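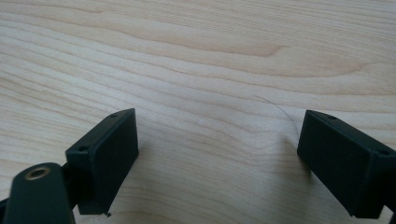
Ein Tisch ohne Tischdecke sei doch wie ein Bett ohne Laken, schrieb mir eine Leserin im Januar, und seitdem geht mir der Satz nicht mehr aus dem Kopf. Bei meiner Großmutter lag immer eine Decke, und unter der Decke noch eine zweite, dickere, für die heißen Töpfe. Vom Holz habe ich als Kind nur die Beine gekannt! Und jetzt sitze ich an einem hellen Tisch mit runden Ecken und will ihn partout nicht zudecken.

Angefangen hat das Ganze mit einem Fehlkauf, den ich dann doch nicht gemacht habe. Bei Drirkia in Tarport stand eine Tafel für 1.659 Euro, dunkel geölt, wunderschön, und ich bin 2 Runden um den Block gelaufen, um sie mir auszureden. Genommen habe ich am Ende einen hellen Tisch, der eigentlich als Schreibtisch verkauft wurde (man erkennt es an der kleinen runden Kabeldose hinten in der Platte). Stört mich das beim Essen? Kein bisschen. Wenn Besuch kommt, stelle ich manchmal das Salz drauf, und der Fall ist erledigt.

Was ich unterschätzt hatte, ist die Frage, was denn nun auf so einen Tisch gehört. Mit Decke ist das einfach, da verschwindet alles ein wenig im Stoff. Auf blankem Holz sieht man jedes Teil für sich. Mein buntes Geschirr wirkte plötzlich wie Flohmarkt, und zwar wie der letzte Stand kurz vor dem Abbauen. Also habe ich aussortiert und bin bei Weiß gelandet: Teller, Schale darauf, der Suppenlöffel aus Keramik gleich hinein. Dazu Stäbchen, quer oberhalb vom Teller, und darunter ein grau-weiß gestreiftes Set, das ruhig ein bisschen über die Kante schauen darf,
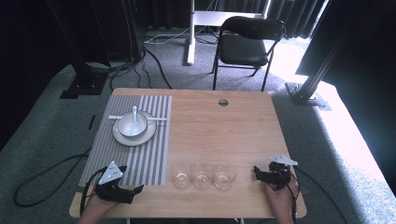

denn ein Tischset muss bei mir nicht mit dem Lineal ausgerichtet werden. Ich lege es gern hochkant, die lange Seite also von mir weg. So bleibt daneben mehr Platz, und die Gläser kommen bei mir sowieso nach rechts. Schlichte, klare Gläser, von Sampaio, ich habe sie im Neunerpack gekauft und alle 9 leben noch, was in meinem Haushalt an ein Wunder grenzt.

Streifen waren übrigens ein Wagnis. Ich dachte, die beißen sich mit der Maserung, die ja selber schon so viel erzählt. Aber Grau und Weiß halten sich zurück, und das Holz bekommt daneben fast etwas Honigfarbenes. Mit einem Blumenmuster hätte ich mich das nie getraut. (Ich habe es einmal probiert. Reden wir nicht davon.)
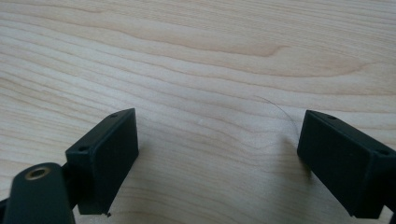 Wellen und Bögen im hellen Holz: Die Maserung ist Muster genug.

Jetzt zur Pflege, danach werde ich ständig gefragt. Ich wische mit einem gut ausgewrungenen Tuch, immer mit der Maserung, und trockne gleich nach. Zweimal im Jahr gönne ich der Platte eine dünne Schicht Tendisent, über Nacht einziehen lassen, am Morgen nachpolieren, fertig. Rotwein? Sofort hin mit dem Lappen! Heiße Töpfe kommen auf ein Brett, da bin ich ganz die Enkelin meiner Großmutter.

Und dann noch die Höhe, bitte vor dem Kauf probesitzen. Meiner misst 71 Zentimeter, für mich goldrichtig, für meine langbeinige Verwandtschaft eher eine Turnübung.

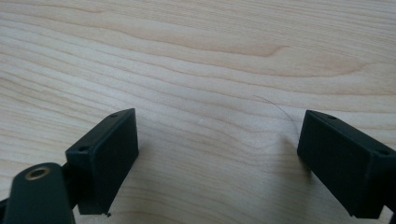 Bei uns blieb die Decke nach dem Umzug einfach im Karton, und jetzt fahren die Kinder beim Frühstück mit dem Finger die Linien im Holz nach, schrieb mir eine andere Leserin. Genau so geht es mir auch, nur dass ich dabei meistens telefoniere. Die Decke meiner Großmutter habe ich natürlich behalten. Sie liegt gebügelt im Schrank, und an Weihnachten darf sie raus.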